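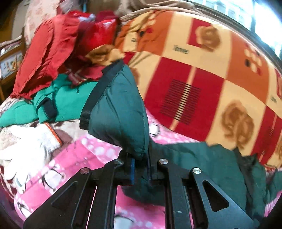 Clothing and patterned textiles on a bed.

Care of Makeup Brushes and Sponges at Home

Brushes used with liquid or cream products should be washed once a week. Brushes used only with powder may be washed every two weeks.

Wet the bristles under lukewarm water with the tip pointing down. Water that runs up into the metal collar loosens the glue, and the brush will begin to shed. Work a small drop of mild, unscented soap into the bristles with the palm of the hand, then rinse until the water is clear. Dense foundation brushes usually need a second wash.

Press the bristles in a clean towel - do not twist them - and restore their shape with the fingers. Lay each brush flat with the head extending past the edge of a counter. Large brushes should be left overnight. Hair dryers and radiators are not recommended.

Sponges should be soaked in warm soapy water for 20 minutes, squeezed gently and rinsed. A sponge that is torn or still smells after washing should be thrown away.

Store dry brushes upright in a cup, away from the shower. Brushes should not be shared during an eye infection or a cold sore.

Members may request the printed care sheet, no. 214, from Samina Pirzada at the Fesville office.

© 2022 Fesville Household Advice Service | Contact | Back to top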